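Notebook, October, 4:40 pm

Sourdough starter trials, continued. Four jars, one shelf, and an incubator that believes 26 and 31 degrees are the same number.

Noiphan batch (rye, fed at noon) went over the rubber band by 3 pm and then over the lid. I had written "leave headspace" on the jar in marker. The marker is now under starter. Weighed what could be scraped off the shelf and called it a loss.

Nudach batch (white flour, same feeding) is doing nothing at all. It smells of wet paper. Amnuay Srithong says to give it another day, which he also said yesterday, and about the sourdough he killed in spring.

Recipe as mixed today, so I stop reconstructing it from stains:
380 g water
100 g starter
644 g flour
salt after the rest, not before, see the September mess

The flour weight should have been 640. The last four grams came out of the bag in one go and I was not going to chase them with a spoon.
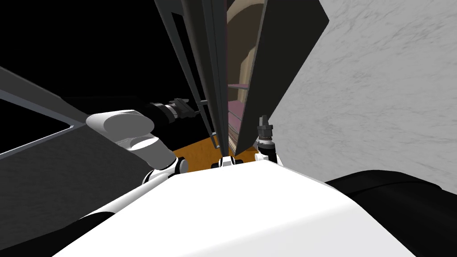
Switched to the Flavero flour for jar 3. It takes up water more slowly than the Gudon, so the dough looks like soup for the first half hour and then changes its mind. Do not add flour during the soup stage. I added flour during the soup stage. It now has the texture of a stress ball and has been relabeled "crackers."

pH strips: the new pack reads a shade lower than the old pack on the same sample. Either one is off or both are. Using the old ones until they run out, on the grounds that I'm used to their opinion.

To do:
— second thermometer in the incubator, back corner
— bigger jar for the rye, and a tray under it
— ask Amnuay where the good scale went
— feed everything at 8 am, including the Nudach, out of pity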